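February, late, 11:40 pm

Long one today. Writing this with glue still on two fingers so excuse the keys.

Woke up thinking about the finger springs again. Had the answer in the shower, forgot it by coffee, got it back on the bus. The return spring is fine. It's the pivot hole. I printed it tight and then reamed it crooked, so the left finger drags at the last bit of travel and I've been blaming the spring for a week. New hole, drilled flat in the vise this time. Twenty minutes. A week!!

Byung-chul came by at ten with the box of pads. Same dark stuff as before but he cut them to the wedge shape himself, cleaner than mine. Contact cement, clamp, wait, swear, wait. He wanted to leave them overnight. I did not want to leave them overnight. We left them three hours, ate noodles, argued about Hurkedar.

Hurkedar is his name for the recording side. Mine is Plulside, for the hand. Two folders, two names, the same project, and every file ends up in the wrong one. Must sort that out. Not tonight.

Board trouble before lunch. Logger kept quitting at 181 seconds, every run, same number. Swapped the cable, still 181. Swapped the card, still 181. Byung-chul read my code over my shoulder and found a buffer I'd sized back when a run was a few seconds long. Felt about two inches tall. Fixed it, let it go to 300, stopped it by hand. Good.

Then the weighing. Kitchen scale, 115 grams for the new finger pair with pads on. Old pair was heavier, didn't write it down, of course I didn't. My wrist says it's better anyway.

Afternoon we did proper passes at the round table by the window. One each, gloves on, blind down so the light doesn't swing all over the place. Mugs and boxes are boring now, so the picture frame got the job. Flat, black, wide, awful to pick up off glass. Good test for the new tips. You have to come at the edge from the side and keep both fingers level or one of them just skates.
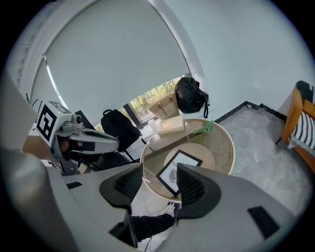

Gripper over the glass table, leaf (or feather) drawing between the fingers. The other one with its marker cube on the left.

Did 12 passes on the frame. First few I was all elbow. Byung-chul keeps telling me to slow down before the close, not during, and he's right, annoyingly. When I do it his way the fingers come in together. When I don't, the right one touches first and the whole thing turns on the glass with a noise I can feel in my teeth.

Got a clean lift on number seven. Lost it putting it back. Eight was fine. Nine I forgot to hit record, so nine doesn't exist. Ten to twelve okay, not pretty.

The marker cube is a pain. It tracks well when it's square to the camera and gets jumpy once the wrist rolls. B says bigger cube. I say it's big enough to knock things over as it is. We'll look at the data and one of us will be smug.

Dardo Ocampo called about four, wanting to know if the shared shop on Figueroa could have the drill press jig back. Yes. Forgot I had it. Also he has a roll of the flexible filament going spare, the kind the Tarnus printer chokes on, and do I want it. Yes again. Will trade him the jig for the roll and pretend thats what I planned.

He asked how it was going and I said nearly done, which I have been saying since before Christmas.

Evening - copied the runs across, watched three of them. Strange seeing your own hand work from that low. I reach too high every time, come down on the thing like a hawk. Never felt it while doing it. Wrote LOW on a bit of tape and stuck it on the laptop lid.

Cooked nothing. Toast.

Still to do: second pivot, same fix, before it starts dragging as well. Longer screws for the camera mount. Strain relief on the cable, zip tie at least. Rename the folders, one name, decide which. Ask B for the leftover pad sheet. Jig to Figueroa before Dardo calls agian.

Left wrist sore. Bed.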